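Topic: Trurum hand-held gripper kit, worth the money?

sulastri_lubis
Posted May 18, 2025

Hello all. I want to share my experience with the Trurum kit, the hand-held gripper with camera that Ovevano sells for recording demonstrations. I bought it in February for our small lab. I paid 3,960 for the full set, with mount, case and the Tahiri recording software. I write this because before I bought I could not find any opinion from a person who used it for longer than one afternoon.

Good points first. The trigger is light and my hand does not get tired quickly. The calibration takes two minutes and the manual is clear. We have now 3,016 episodes recorded, and the software lost only a few of them.

My complaint is the finger pads. The arms are solid, I have no problem with them. But the thin material on the edge of the pad does not stay where it should be. I wrote to the support and they answered that this is normal wear and I should order a new pair. A pair costs 233, and I find this too much for such a part.
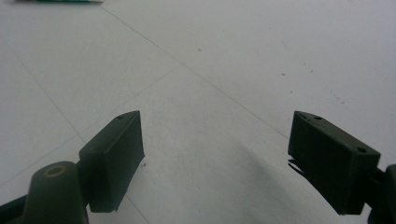

Trurum fingers over the lab floor. Look at the left edge of the right finger.

Did somebody else have this? And is there another pad which fits the same screw holes?

Sulastri Lubis

gridwalker
Re: Trurum hand-held gripper kit, worth the money?

Yes, same on mine, also on one side only. I trimmed the loose bits with nail scissors and kept going. Grip is fine for boxes and cups. For cloth it's worse, the flaps catch.

pk_bench
Re: Trurum hand-held gripper kit, worth the money?

I have to disagree a little with the complaint. After 3,016 episodes I would expect pads to be used up. Ours went sooner than that and we just put it in the budget. What do you pick up, mostly? If you drag the fingertips along a hard surface at every grasp, you will eat any pad.

sulastri_lubis
Re: Trurum hand-held gripper kit, worth the money?

Thank you both. Mostly small things from the floor, so yes, the tips touch the tiles very often. Maybe you are right that it is my way of working. But the product page says "for floor and table tasks", and for this reason I don't accept that the floor is a wrong use. If the pad is a wear part, they should put a spare pair in the box.

pk_bench
Re: Trurum hand-held gripper kit, worth the money?

Fair about the spare pair. I still say the price is for the whole kit and the kit is good.

mortar_and_pine
Re: Trurum hand-held gripper kit, worth the money?

We changed to Isen pads. They are softer and a bit thicker, so you must repeat the width calibration in Tahiri, otherwise the closed position is wrong. Check the hole spacing before you order, there are two versions of the Trurum finger and the Isen pads fit only the newer one.

gridwalker, please be careful with the trimming. If the pad looks different in half of your episodes, you may notice it later in training.

gridwalker
Re: Trurum hand-held gripper kit, worth the money?

Never saw a difference, but I didn't test it properly either.

sulastri_lubis
Re: Trurum hand-held gripper kit, worth the money?

I will measure the holes tomorrow and write here which version I have. mortar_and_pine, do you remember if the Isen pads come with their own screws, or do you use the old ones?

mortar_and_pine
Re: Trurum hand-held gripper kit, worth the money?

Old ones. Don't tighten too much, the plastic thread in the arm is weak.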